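Deming Gu keeps the fault log for the Marikar cell at Plirnano, and the entry from March runs longer than the rest. The arm stopped in mid-air beside the machine and stayed there with the drives enabled.

"It was waiting for a signal that had already come and gone," Gu says. "The machine sent its ready pulse for 20 milliseconds. The controller read that input every 1000. Most cycles it got lucky."

The arm then timed out and restarted its path from the wrong step. It moved toward the fixture while the safety gate was being opened. The gate switch cut power, as designed, and no one was hurt. Gu still rates the event as serious.

"The switch is the last layer. We used it as the first."

Laurinda Matos rebuilt the cell in simulation and got the same stop on the fourth run. The handshake code dated from 2007 and had been copied from an older line without review.

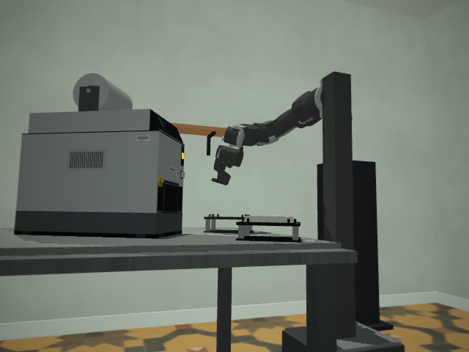
Matos changed the pulse to a held signal that the controller must acknowledge. She also moved the waiting position. In the model the arm hangs from a tall post, with its tip in the air above the table that holds the machine and the two small fixtures, and she wanted any restart from there to go up first. "Sideways is where the pegs are," she says.

The new code has been loaded on 4 cells. The Prurkitz line still runs the old version.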